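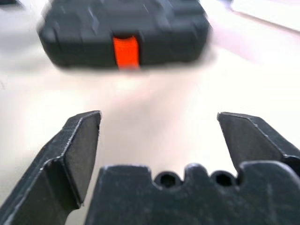

4.2 Wrist-view filtering and approach control

The Minard controller takes its approach target from the wrist stream whenever the end effector is close to the work surface. Over a pale tabletop, strong reflection and motion blur soften the edges of a dark object such as a tool case. We therefore score each frame for sharpness before it reaches the pose estimator, and the planner holds its last accepted pose when the score falls below a fixed threshold.

A total of 323 approach sequences were recorded in November. Three were dropped because of clock errors, leaving 320 for the analysis below. Each sequence was replayed through the Grunow estimator with the filter on and again with it off.
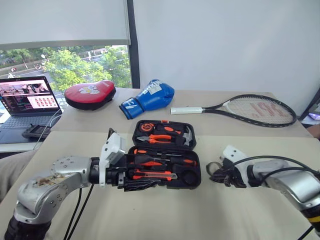

The head stream is handled by a separate process. It supplies a coarse map of the table at a lower rate, and the planner uses this map to choose which arm will move first. Wrist and head estimates are merged only if their time stamps differ by less than 100 ms. Otherwise the wrist estimate is used alone - a choice that favors smooth motion over global accuracy.

Figure 2. Sample views from the two streams: wrist view, with the open gripper facing a black case with an orange latch; head view, with both arms at the table and the tool case open.

Replay results are grouped by sharpness score in Section 4.3, where the Harju planner serves as the baseline.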